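4.3 Loss of marker tracking during two-handed recording

The most frequent fault in our June sessions was a sudden loss of the marker pose when the two hand-held grippers came close together (Figure 3).

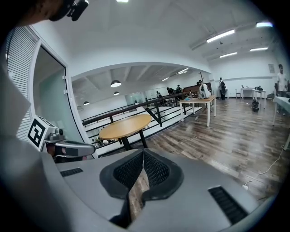
Figure 3. Two hand-held grippers in use on the upper floor. The square marker is mounted on the second gripper, at left.

The operators at the Moussa site had reported, before we looked at the logs, that the warning tone came mostly when they turned toward the bright side of the room, and they suspected the ceiling lights more than the distance between the tools. We therefore examined both causes.

From 1,994 recorded episodes, 74 contained at least one loss longer than our limit. In most of these the marker was tilted strongly away from the camera of the other gripper, so that its white pattern became too narrow for the Sunen detector. Strong light alone explained only a small part of the cases. However, when tilt and strong light came together, the detector sometimes returned a wrong pose instead of no pose. We consider this the more serious fault, as the episode then passes the automatic check and enters the training set.

One such episode was found only during replay on the Ondislow arm. The arm moved about 20 millimeters below the planned path and pressed the finger against the table until the force limit stopped it. The finger pad was damaged and had to be replaced. After this event we added a second check, which compares the marker pose with the motion sensor of each gripper and rejects the episode if they disagree. The replay speed was also reduced for all new data.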